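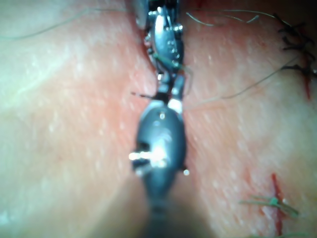 Lorry fire closes Costbridge road for a night

The main road between Deltby and Costbridge was closed for the whole night after a truck carrying paper rolls caught fire on the long hill above the river. The driver could leave the cab in time and was not hurt. Two people from a car that stopped behind the truck were treated for smoke and went home the same evening.

The fire service received the first call shortly after the evening rush. Crews from both towns went to the place, but the one from Costbridge needed longer because the traffic was already standing in both lanes. According to the fire service, the fire began near the rear wheels and went from there to the load. Paper in rolls burns slowly and is difficult to put out, so the firefighters had to pull the rolls apart one after the other and wet each of them.

The truck belongs to the haulage company Casado, which has its depot on the east side of Deltby. The company said in a short statement that the vehicle passed its last inspection in November and that it will give all the papers to the police. It thanked the driver of a Climby delivery van, who stopped on the other side of the road and used his own extinguisher until the first crew arrived.

Police sent the traffic over the old bridge road, which is narrow and has a weight limit. Cars could pass there, with long waiting times, but trucks and coaches had to turn back to Deltby. A coach with 15 passengers stood on the hill for more than three hours before it could be turned. The passengers received water and blankets from people who live in the houses near the junction.

The road was opened again in one direction at six in the morning and in both directions before noon. The asphalt is damaged on a length of 343 meters and the roads department has put a lower speed limit there until the surface is changed. The work will be done at night. The department has not yet said when it will start, only that it must first order the material.

It is the second truck fire on this hill since May 2005, when a loaded trailer burned close to the same curve. After that fire, residents collected 772 signatures for a stopping place at the top of the hill, where drivers could let their brakes cool. The request was accepted in principle, but the stopping place was not built.

The police ask drivers who saw the truck on the road before the fire to contact the station in Costbridge.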